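How to Wrap Your Hands for Boxing

These instructions cover a standard wrap for bag work, pad work and light sparring at a club. They do not cover gauze and tape for a sanctioned bout, where the rules of the local commission apply and an official has to watch and sign the wrap.

You need one pair of semi-elastic wraps with a thumb loop and a hook-and-loop closure. Short wraps made for juniors will not cover the wrist and knuckles of most adults. Roll each wrap with the closure on the inside so that the thumb loop ends up on the outside of the roll.

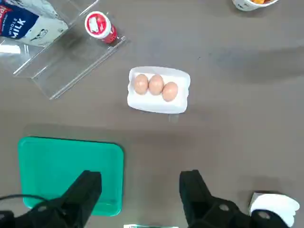
Page last changed: January, by Greer Swanson. Step 4 reworded.

Before you start

Take off rings and watches. Trim your nails. Spread the fingers as wide as they will go and keep them spread through every step. A wrap put on over a relaxed hand will be too tight once you make a fist.

Keep the wrist straight. If it is bent back while you wrap, it will be held in that position inside the glove.

Wrapping the hand

1. Put the loop over the thumb and bring the wrap across the back of the hand to the wrist. If it crosses the palm first, the loop is on the wrong way and will loosen when you close the fist.

2. Go around the wrist three times, moving up the forearm by half the width of the wrap and back down again. Tension should be firm and even. Each turn should lie flat, with no folded edge.
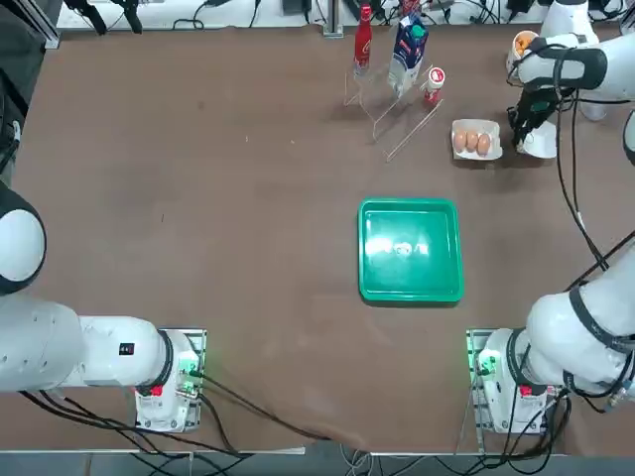 3. From the wrist, cross the back of the hand and go around the knuckles three times. The front edge of the wrap should sit just past the knuckles and stop short of the middle finger joints.

4. Return to the wrist. Pass the wrap across the back of the hand, between the little finger and ring finger, and back over the palm to the wrist. Repeat between the ring and middle fingers, then between the middle and index fingers. Each pass starts and ends at the thumb side of the wrist.

5. Go once around the thumb, back to the wrist, and once around the thumb from the other direction. Skip the second turn if your gloves have a narrow thumb.

6. Cover the knuckles again with two or three turns. People who hit a heavy bag often want more here, and Brahim Sqalli teaches up to 7 turns for the Rutherford bag class, using longer wraps.
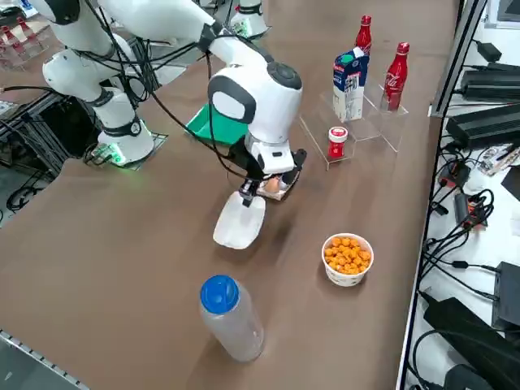 Extra turns take up room in the glove, so try the glove on before you settle on a number. The fist should close fully with the glove laced or strapped.

7. Use what is left on the wrist and fasten the closure. If you have a long tail, add one or two figure eights between wrist and knuckles first.

Checking the wrap

Make a fist and hold it for a few seconds. The wrap should feel snug across the knuckles and stiff at the wrist. Open the hand. Tingling, numbness or a change of color in the fingertips means it is too tight; take it off and start again from step 1. Loosening only the last few turns does not help, as the pressure usually comes from the first ones.

If the wrap slides toward the fingers during a round, the finger passes in step 4 were too loose. 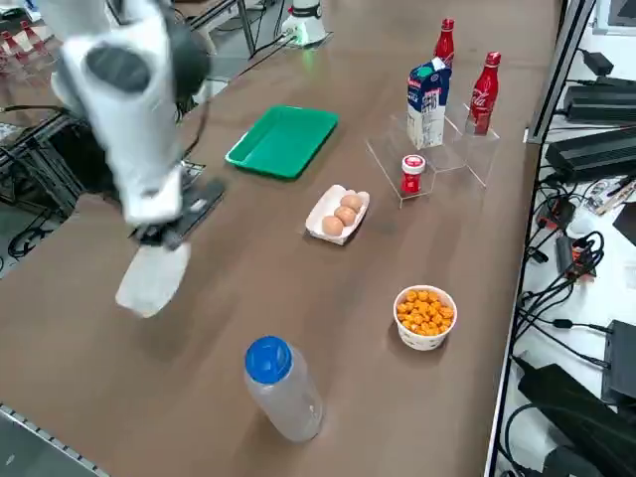
Plasau Boxing Club, Dritudbridge

Care

Unroll the wraps as soon as you get home and hang them up. Wash in a mesh bag on a cool cycle with the closures fastened, and let them dry in the air. A dryer shortens the life of the elastic. Replace any wrap that no longer springs back when stretched or whose closure opens during a round.

Corrections to this page go to Ivana Pereyra at the front desk.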